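Can a Machine Tidy My Dresser Yet?

By Rosalinda Yap
March

My sister-in-law Anitha Reddy has been telling me for years that I will never have to tidy anything again once I turn sixty, because by then the robots will be doing it. I have 11 years to go and I am starting to get nervous on her behalf. So I spent a good part of this winter reading whatever I could find on the subject, and pestering people who know more than I do, and I thought I'd write down where I've ended up (for now, anyway – I change my mind on this one a lot!).

Let me start with the floor, since that's where most of us let a machine into the house in the first place. We have a Grollum, one of the little round ones, and I love it the way you love a slightly dim dog. It cost us 600 dollars, it bumps its way along the hall every morning at ten, and it gets stuck under the same radiator it got stuck under on its very first day. But the hall is clean, and I didn't clean it, and I count that as a win. A floor is a kind job for a machine. It's flat, it stays put, and if you miss a bit you can go over it again tomorrow.

Now think about the top of a dresser, or the bathroom counter after a wedding, when everybody has come home late and taken everything off in a heap. I've got necklaces in there that were my mother's. I've got one good bracelet and a lot of cheap ones that I wear far more. Putting it all back where it belongs takes me ten minutes with a cup of tea, and I don't think about it at all while I'm doing it, which is probably why I assumed it must be easy.

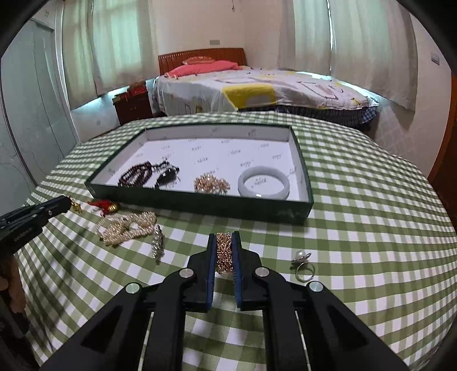

A bracelet has no shape of its own, and that's the first trouble. Pick it up at one end and the rest swings. Set it down and it lands some other way than the way you found it. A bangle is friendlier, being stiff, and a pair of folded sunglasses isn't so bad either, but a fine gold chain that has balled itself up is a misery even for me, with two hands and my reading glasses and forty-some years of practice. And then there's squeezing. Two flat jaws can hold a string of beads perfectly well, but how hard should they press? Hard enough not to drop it, soft enough not to chip a pearl, and those may be quite close together.

I put this to Saranya Palaniappan, who used to work with me at Hinrichs and now does something on the packing side at Nidico. I'd gone in thinking that factories had all this solved. Oh, no, she said. Boxes, yes. On her line the machines handle 1,886 cartons on a good shift and barely need looking at. Anything that flops or tangles still goes to a person at a table, and the cables go to the two people with the most patience. She said she'd sooner hand a robot a cinder block than a pair of earbuds, and I laughed, and then went home and looked at my own earbuds and saw what she meant.

What gives me hope is the way they are going about teaching it these days. As I understand it (and do correct me in the comments, Pavithra, I know you will), a person does the chore with a gripper held in the hand, over and over, with a camera taking it all in, and the robot learns from that. No one has to sit and write out rules for every kind of clasp. I find that a very homely way to do it. It's how I learned to fold a sari, standing next to my aunt and getting it wrong.

I do wonder how far it carries, though. A tray of jewelry on a checked tablecloth in one bedroom is one thing, and my dresser, with the lamp in the way and a cat on it, is another. Somebody has to do the same small job in a great many houses, I suppose, before a machine can walk into a strange one and cope.

So my answer to Anitha is this. Floors, yes, already. Dishes, maybe, if they're sturdy and you aren't fond of them. Laundry, I've seen clips of shirts being folded that made me sit up straight, although I notice it's always a shirt and never a fitted sheet. Jewelry, I'd give it a good while longer, and I'd want to be in the room the first time. I'm keeping my mother's necklaces in their drawer until then – and the tea, I'll make myself.

Recent posts
What the Grollum found under the couch
Susteo slow cooker, one year later
Pavithra Pillai's lemon rice, finally written down
Why I still iron pillowcases

Contact | Copyright Rosalinda Yap | Back to top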